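May, late evening

Watched the trade ministers come out of their meeting tonight, all in a row, all pleased. The word this time was "breakthrough." Last spring it was "milestone," and before that I think we had a "new chapter." I have the communique open beside me, and after two readings I can't find a single thing in it that any government is required to do. They "reaffirm." They "look forward to." There is a paragraph on tariffs that says tariffs were discussed.

Booker Blackwood called while the press conference was still going. He has believed in every summit since I've known him and he believed in this one too. He said the tone was different. I asked him what the tone would do for the Anwood mill, where they let 80 people go before winter on the grounds that the import duties were about to change, and the duties then didn't change. He said these things take time. They do, and the mill is still shut.

The part I keep going back to is the vote count on the treaty here in our own district. It carried by 1,525 to 1,195, and the radio is already calling that a mandate. Plenty of people I know stayed home. Ó Dálaigh was on at six telling everyone the region had "spoken clearly to the world." I'd say the region muttered. He has spoken clearly himself, on both sides of the question, depending on which year you look up, and the interviewer let it go by without a word.

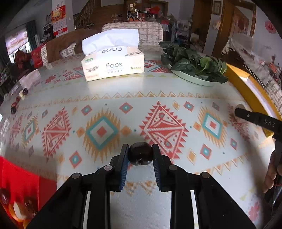 Dining room table, May

Sombat Thongdee sent me his notes from the fringe meeting, the one the cameras skip. He is more patient than I am and writes down what people say instead of what he thinks of it. Five delegations asked how disputes would be settled under the new arrangement. The answer, in his handwriting, is "mechanism to be agreed." He underlined it, and for Sombat that is close to shouting. So we have a treaty, a signing, a dinner, and no way of deciding who broke it when somebody does.

He also says Makex and Wemard both had people in the building, with badges, sitting in on the customs session. Booker thinks this is fine, they know the shipping side, who else would you ask. Maybe so. I'd like to see the draft before they came in and the draft after. I wrote to the delegation office asking for exactly that and got back a form letter thanking me for my interest in international cooperation.

I should be fair. The fishing annex looks real. It has dates in it and it names an inspector's office, and the two sides had been stuck on that one for years. If it holds I'll say so here and underline it like Sombat. But I said something like that about the rail agreement, and I looked it up tonight in the old notebook, and it was embarrassing to read. Two pages of hope and then nothing further on the subject.

The foreign minister's closing speech went on past nine. Friendship between peoples, shared values, our children. I noticed he took no questions about the budget, and that the one reporter who tried was told there would be a technical briefing tomorrow. I've been to technical briefings. You get a folder.

Booker is coming by in the morning to argue some more. I've marked paragraphs for him. He will tell me I only read the parts I don't like, and I'll ask him to show me the other parts.

Must call my sister back. Heating oil bill still not paid.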